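Prekolcombe Residential Services
Facilities Help Desk
Ticket 2381

Subject: Sorting table, second floor common room — small packets not reaching the basket
Status: Open, awaiting parts
Reported by: Graciela Medina
Assigned to: Pascual Herrera
Location code: 382

Summary of request

The requester reports that small packets placed on the sorting table are being returned to the supply closet unsorted. The gray plastic basket provided for this purpose is frequently found empty at the end of the day shift. The requester also reports a finish problem on the tabletop and asks that both matters be handled under one ticket.

Initial response (Herrera, August, 9:40 a.m.)

The table was inspected with the requester present. The top is sound and does not rock. The finish has become dull along one side, where cleaning spray is applied most often. Staff were asked to use a damp cloth only until the surface has been evaluated.

The basket is the open lattice type. It was confirmed that the narrowest packets stocked on this floor can slip through the side openings if they are dropped in on end. Laid flat, they remain inside. This accounts for at least part of the complaint, as day staff have stopped using the basket for anything narrow.

Steps taken

1. Basket emptied, washed and returned to the corner of the table. No cracks found in the rim or the base.

2. Label removed from the closet shelf that directed staff to leave packets "on table." The wording conflicted with the posted procedure, which says basket.

3. Table, with basket and packets on the wood.
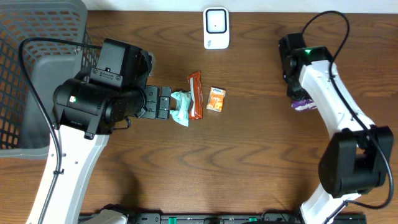
4. Solid-sided liner requested from Ronico, 5 units, to cover this floor and the two floors below. Francine Fraser approved the purchase under the 300 account.

5. Finish question referred to Ans Dewulf, who supplied the table. Reply pending.

Requester comment (Medina, 2:15 p.m.)

Thank you for the quick visit. Please note that the evening shift was not informed about the cleaning spray and used it again last night. Could a notice be placed on the closet door? Also, the liner should lift out without tools — the last one was screwed down and could not be washed.

Assignee reply (Herrera, 3:05 p.m.)

Notice posted. Ronico confirms that the liner lifts out by hand. Nana Frimpong will brief the evening shift and will initial the notice once this has been done.

Outstanding items

Delivery of liners.
Written advice from Dewulf on the tabletop finish.
Evening shift initials on the notice.

This ticket will remain open until all outstanding items have been recorded as complete by the assignee.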